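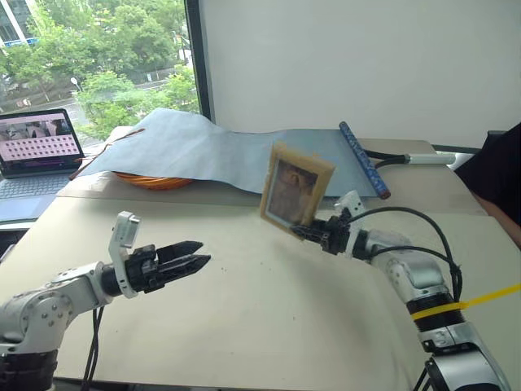
A framed photograph, the blue sheet and the patterned rod at the table.

The sorting of the front room at Orakzai, which I have undertaken in the evenings since the beginning of May, has now reached the contents of the long table. Readers who followed the earlier entries will recall that the bookshelves were completed first and that the table was deferred until a decision had been made on the framed photographs.

There are 193 items on the household list at present. The list was drawn up by my cousin, Rania Darwish, who numbered everything by hand and whose numbering I have kept, although it skips from 7 to 9 with no entry between them. I have written to her on the subject and await a reply.

The framed photograph is in brown tones, and the figure in it is blurry. The frame itself is tan to light brown and has a wide textured border, of a kind that collects dust in the low places. I recommend a soft, dry paintbrush for such borders. A damp cloth should be reserved for the glass of frames that have it, and the cleaner should be applied to the cloth and never sprayed on the frame.

Family opinion on the sitter is divided. Wajid Chaudhry maintains that the portrait shows his grandfather at Skistau. My mother held that it was a neighbor. The photograph will be listed as "unidentified" until one party produces a letter or a second print.

Light blue sheets have been assigned to wrapping. Each frame is to be laid face down on the sheet, folded in from the long sides first, and tied with brown string. Tape is not to be used on any frame, following the regrettable experience with the hallway mirror last winter.

The dark blue rod with the speckled pattern and reddish-brown caps has not been assigned a category. It has been called a rolling pin by one relative and a scroll roller by another. It is entered under "Miscellaneous, long."

The orange coiled cable is to go to the hall cupboard with the extension leads. Work on the table will resume on Tuesday, beginning with the remaining frames.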